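Posted 17/03/2025 by Hamisi Shirima

Woke before the alarm with the rain going sideways at the bedroom window, and lay there thinking about soup. I have been thinking about soup for most of the week, if I'm truthful, ever since my aunt rang to say she had found Grandmother's notebook in a drawer at Trarnell and did I want the bean one read out over the phone. Of course I did! I wrote it on the back of a gas bill, standing up in the hall with my coat on, and then couldn't read half of it by teatime.

So this morning I rang her back and we went through it again, slowly, with her spelling things out as if I were five (I am not five, I am a grown man with a mortgage, but she has never been fully persuaded). The beans are to be soaked overnight, which I had done, and the onions are to be cooked "until they stop arguing", which is Grandmother all over. No amounts for anything. My aunt thinks two onions. I think more, but I did as I was told.

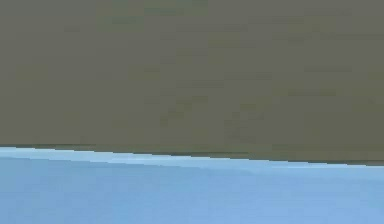
The walk down to Jelska for the smoked paprika took far longer than it should have, as I met Mr Gumede by the post office and he wanted to tell me about his hip. I like him very much. He taught me to prune roses the first spring I lived here and has never once mentioned what I did to his Clamedard climber, which I'm sure he saw. He's to have the operation in November, if they keep to it, and he is worried about who'll walk the dog. I said I would. I hope I meant it at six in the morning as well as I meant it outside the post office.

Home by eleven, wet through to the socks. Put the radio on and got the big pot down, the one with the dent. There's something so comforting about a pot that takes up two rings. I had the onions on very low and sat beside them with the crossword and a piece of toast, and for a good while I didn't do anything else at all, apart from get up and stir.

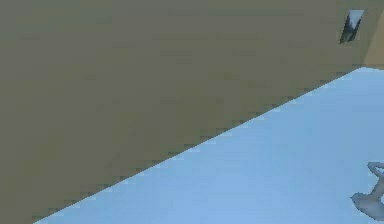

My aunt rang again at one to ask how it was looking. I said brown. She said it ought to be redder, so in went another spoonful, and then she remembered that Grandmother used to put a bit of vinegar in right at the end, and why wasn't that in the notebook? We had a long talk about that, and about the kitchen at the old house, and the step down into it where everybody tripped. Grandmother would have been turning 80 the year we sold it. I hadn't worked that out before. My aunt had.

Ate at the table with the good spoon. It wasn't hers. It was close in the first mouthful and then it wandered off somewhere, perhaps towards too much paprika, but I had a second bowl and then a little bit more out of the pan. There's plenty left. I'll take some round to Mr Gumede tomorrow in the blue tub, and ask him what time the dog gets up.

Still raining. Beans for lunch all week, I should think.

Last updated: same evening, to correct the spelling of Jelska

Comments

Maureen T.
My mum put vinegar in hers too, and a bay leaf. Try the bay leaf, Hamisi.

oldallotment
Onions until they stop arguing, I'm writing that on the kitchen wall. What sort of beans were they?

Hamisi Shirima
Butter beans! I left that out completely, sorry. And I've got a bay leaf, Maureen, so that's going in next time.

Pat in the valley
Dogs get up at half past five. Good luck to you.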